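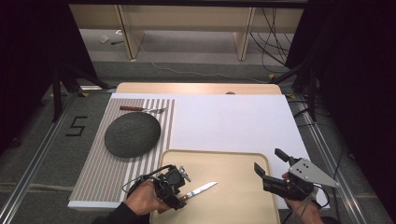
Search reviews Type and press enter

Skyrme wood-handled flatware, five months in

I bought this set in March, after the last of our wedding forks went down the disposal (my fault, every single time). I wanted wood handles because my mother had them when I was little, and the Skyrme set was the only one at Selmont that didn't feel like a toy in my hand.

So, the good stuff first! The weight is lovely. The knife gets through a pork chop without any sawing, and the forks have long enough tines to hold on to spaghetti. I even like them for breakfast, and I'm pretty grumpy at breakfast.

Now the washing. You can't put these in the dishwasher, and I did it twice before I read the little card. Two of the handles came out pale and kind of fuzzy. A rub with mineral oil brought one back nicely – the other one still looks tired, so it lives at the back of the drawer.

I paid 45 dollars, which felt like a lot until I priced the Drolley set with the same number of pieces. Would I buy them again? Yes, if you're a household that washes up by hand anyway. With teenagers, maybe stick with plain steel.

Posted August 16, 2023

Recent reviews
Drolley salad spinner
Surkangate dish rack, the tall one
Selmont store-brand napkins
Which mineral oil for cutting boards?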